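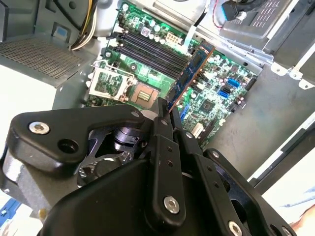 Gripper on the bench, week nine

Mon 28 April

The arm has been bolted to my half of the bench at Larneck since February, and most evenings now go into memory modules. I picked RAM because I had a dead desktop to practice on and because it needs to go in straight.

The fingers are the third set. The first ones were too wide and hit the neighboring slots on the way down. Rosario Morelli cut the second pair for me, and they were fine on the flat but flexed when I pushed. The current pair is narrow and drilled along the length, so I can bolt on different tips. I haven't made any different tips yet.

What I changed this week

Grip force. I had the motor set at 750 on the controller's scale, where full is 3000. At that setting the module pivots between the fingers as soon as one end touches the slot. I went up in steps of 60 and stopped at 1138 when I lost track and typed in a number by hand. It holds, so I'm leaving it.

Approach angle. The case lies on its side and never goes back in quite the same place, and the board sits at a diagonal to the arm. I used to re-teach the whole path each time. Now I touch off on two corners of the case and let the script work out the rotation. Yiğit Polat wrote that part. It took him one evening and would have taken me until summer.

Letting go. The fingers have to open wider than I'd like before they clear the module. I'm opening one side first for now, which is slow but doesn't drag.

The push is still the hard part. You need a fair amount of force to seat a module, and the arm doesn't like giving it straight down at that reach. I want to try one end and then the other, the way I do it by hand. Ilaria Bianchini thinks I should move the base closer and stop being stubborn about it. She may be right, but the base has four bolts through an oak top and I'm not keen on four more holes.

The processor socket is empty and open, and people keep asking if that's next. No. Those pins bend if you look at them wrong.

Still to do: longer cable for the wrist, thread lock on the finger screws, and give Bakari his hex keys back.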